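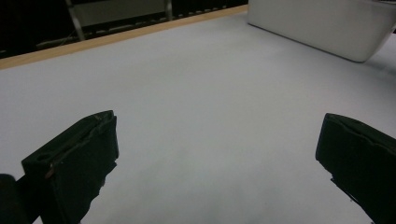 Rurncombe library to lend sewing machines and tools from December

Last updated: Apr 8, 2020

Search this site Enter keyword Go

Residents of Rurncombe will be able to borrow sewing machines, drills and other household items from the town library under a scheme agreed by the town council.

The lending service will open in December in the former reading room at the back of the building. It will start with 540 items, most of them bought second-hand and checked by an electrician before they go on the shelves. Anyone with a library card for Rurncombe or neighbouring Femport can join.

Borrowers will be able to take out up to three items at a time and keep them for 7 days. Loans can be renewed once, provided another member has not asked for the same item. Small hand tools will be free. Larger items, such as carpet cleaners and pasting tables, will cost £3 a loan, with no charge for people on a low income.

The council has set aside £3,193 for shelving, labels and a new lock for the reading room door. The items themselves are being paid for by a grant awarded last year.

A similar service has run in Femport for two years from a unit behind the bus station. Members there have mostly asked for gardening equipment in spring and for wallpaper steamers and sanders in the winter. The two towns will keep separate stocks at first, but a joint catalogue is planned so that people can see what is held in each place before making the trip.

The catalogue will run on Makemo, the booking system the library already uses for its meeting rooms. Members will be able to reserve items online or by telephone, and collect them from the front desk during normal opening hours. Items cannot be returned through the book drop – they must be handed to a member of staff, who will check that all the parts are there.

Repairs will be handled by Shirima, a small workshop on the Femport road. It has agreed to look at faulty items once a fortnight and to run a short course at the library on basic sewing machine care. The course will have 12 places and booking will open nearer the time.

Some residents raised concerns about the loss of the reading room during the consultation. The council said newspapers and local history books would move to the first floor, next to the lift, and that the number of seats would stay the same. Two of the study desks will go into the children's area.

The library would like to hear from people who have good quality items to give, in particular ladders, hedge trimmers and sewing machines with their original pedals. Petrol-driven equipment, electric blankets and anything with a damaged cable cannot be accepted. Donors should ring the front desk before bringing anything in, as storage is limited until the shelving is fitted.

A full price list and the terms of borrowing will be put up in the library entrance before the service opens.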